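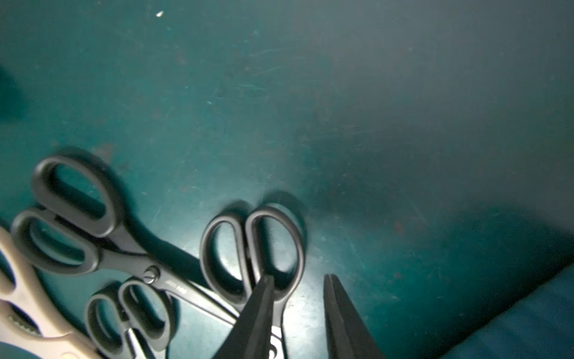

Flesance Quilt Guild
Minutes of the March General Meeting
Held Thursday at 6 p.m., Stuvarov Hall, downstairs room

Chair: Yuxi Zheng
Minutes: the secretary
Apologies were received from the program chair and from two members of the Saturday piecing group. The sign-in sheet is kept with the paper copy of these minutes.

1. Opening

The chair opened the meeting and welcomed two guests, both of whom had seen the notice at the library. Members were reminded that the side door locks itself after the front desk closes. Anyone arriving late should ring the bell and wait, and not prop the door open with a chair.

2. Minutes of the February meeting

One correction. Under "Library," the February minutes said that overdue pattern books would be charged to the borrower. What was agreed is that the borrower will get a phone call first and that a charge will be talked about later if the calls do not work. The secretary will fix the wording. The minutes were accepted with that change.

3. Matters arising

Ironing stations. The hall manager has confirmed that the two outlets on the north wall are on the same circuit. We can run one iron on that wall and one by the kitchen hatch. The power went out twice at the January workday and this is most likely the reason. A sign will be put up next to the outlets.

Lost bag. The gray tote with the half-finished table runner has been claimed.

Newsletter by mail. The February meeting asked how many members still want a paper newsletter. Fourteen said yes. The editor is willing to keep printing for those members and will stop printing extras for the table by the door, as most of them end up in the recycling.

4. Money

The balance of the general account at the end of the month was $577. This is lower than usual for the time of year. Hall rent for the spring was paid in one go, and renewals are still coming in. Members who have not renewed are asked to do so before the April meeting. The form has not changed.

There was a question about whether the show deposit had come out of this figure. It had not. The deposit is $220 and falls due next month. After some discussion it was agreed to pay it on time from the general account and hold off on buying new batting until after the spring sale.

A member asked if the guild could take cards at the sale. The chair said this had been looked at last year and the fees were not bad, but we would need someone willing to have the account in the guild's name and look after it. The member who asked said she would think about it. Left open.

5. Spring show

This item took up most of the evening.

Dates. The show stays on the same weekend as the town garden walk. Last year this brought people in who would not otherwise have come, and the garden walk organizers are happy to print our address on their map again.

Space. We have the main floor of Stuvarov Hall and the landing. We do not have the upstairs room this year, which is rented to a dance school. That means fewer large quilts. The hanging team has measured the walls and drawn up a plan with the bed quilts on the long wall, lap quilts on the stands, and minis and wall hangings on the landing. Copies of the plan were passed around.

Discussion followed on whether each member should be limited to one large quilt. Points raised:

- Several members have been working on a bed quilt for more than a year and were counting on showing it.
- Nobody will enjoy a show where the quilts overlap and only half of each can be seen.
- The long wall gets direct sun in the afternoon. Owners of older quilts may want a different spot in any case.
- Folding large quilts over a rail, as we did some years ago, takes less room but visitors tend to handle them.

Moved and seconded that each member may enter one large quilt and up to two smaller pieces, with any leftover wall space given out by draw. Carried. One member asked that her vote against be noted.

Entry forms. Forms are due at the April meeting. Please write the measurements on the form after the quilt is finished and bound. Last year several pieces came in bigger than stated and the stands had to be moved on the morning of the opening.

Labels. Every quilt needs a label on the back with the maker's name and a phone number, plus a hanging sleeve of at least four inches. The sleeve should be sewn down at both the top and the bottom. Pins are not a sleeve. Members who need help with sleeves can come to the workday, see item 7.

Viewers' choice. The ballot box is in the storage closet. Categories stay as they were. It was suggested that a separate category be added for hand quilting, and the chair asked that this be brought back in April with a name for it that visitors will understand.

Raffle quilt. The top is finished and was shown to the meeting. It is a star pattern in blues and creams. The backing is bought and it goes to the longarm quilter next week. Tickets will be ready in April. The price of a ticket stays the same.

Vendors. Two have confirmed. Ma Fabrics will bring precuts and a small amount of wide backing, and Cillik will have thread and notions. A third vendor has not replied to two emails. The chair will call once more and then offer the space to the wool felt people who asked in the fall.

6. Community quilts

Nine lap quilts were handed over to the nursing home in February. A thank-you card was passed around. The home has asked for brighter colors if possible and for nothing with ties or buttons. They also said that cotton batting goes through their laundry much better than wool does.

The next round is for the family shelter, and these should be twin size. Kits are being cut from the donated fabric. Members may take a kit home tonight and should sign for it. If you find that you do not have the time after all, please bring the kit back as it is. An unfinished kit is no trouble to pass on. A kit with pieces missing is.

There was some talk about the donated fabric in general. The closet is full. A good part of what comes in is upholstery weight or has polyester in it and is hard to use. It was agreed that the guild will accept only quilting cotton from now on, and the notice on the web page will say so. The heavy pieces already in the closet will go on the free table in April, and what is left after that goes to the high school theater group, who have said they can use it.

7. Workday

The workday will be on the Saturday after the April meeting, starting at nine. Bring your own machine, an extension cord and a lunch. Coffee will be made. Jobs for the day are sleeves, labels, shelter kits and trimming blocks for the exchange.

A reminder was given about mats. The large cutting mats belong to the guild and must be stored flat. One was left leaning against the radiator and now has a wave in it that does not seem to want to come out. It will still do for small cuts.

The scissor sharpener will come to the workday if at least six members sign up. The sheet is on the notice board. Tie a tag with your name to each pair - last time two people went home with each other's shears and it took a month to sort out. He does not do rotary blades or pinking shears.

8. Block exchange

The March blocks were swapped before the meeting. Most were the right size. The organizer asks members once again to use a true quarter-inch seam and to check one block with a ruler before making the rest.

The April block is a churn dash in any two colors with a white background. White was discussed at more length than expected, as some members use cream and some use bleached white and the two do not sit well together. Settled as bleached white for April, cream for May.

9. Library

Four new books have been added, including one on hand appliqué that several people had asked for. The list is on the shelf. Phone calls about overdue books will begin this month, as covered in item 2.

The librarian would like to step down in the summer after five years. Anyone interested should speak to her. The job is a half hour before each meeting and one afternoon a year to go over the shelves.

10. Program for coming meetings

April: a talk on caring for old quilts, with time for members to bring one in and ask about it. One quilt each, please.
May: a demonstration of facing as an alternative to binding.
June: potluck and show and tell. No business meeting.

The chair said the fall is still open. Ideas so far are a dyeing day, which would have to be outdoors, and a trip by car to see the county collection. A show of hands favored the trip.

11. Other business

Parking. The lot behind the hall is being resurfaced at the end of the month. Street parking is free after five.

Chairs. Two of the folding chairs have loose backs and have been marked with tape. Please do not sit on them.

A member has a sewing cabinet to give away. It is heavy and the new owner would need to collect it. Details are on the notice board.

12. Show and tell

Eight members showed work. It was asked that owners of quilts with a story to tell keep it to two or three minutes so that everyone gets a turn before the hall closes.

The meeting closed at 8:20 p.m. The room was put back as we found it and the key was returned to the desk.

Actions before April

Chair: call the third vendor; pay the show deposit.
Secretary: correct the February minutes; put up the sign by the outlets.
Editor: print the newsletter for the members on the paper list only; update the fabric donation notice.
Hanging team: mark the sunny part of the long wall on the plan.
All: renewals, entry forms, sign-up sheet for sharpening.

Next meeting: second Thursday in April, 6 p.m., same room.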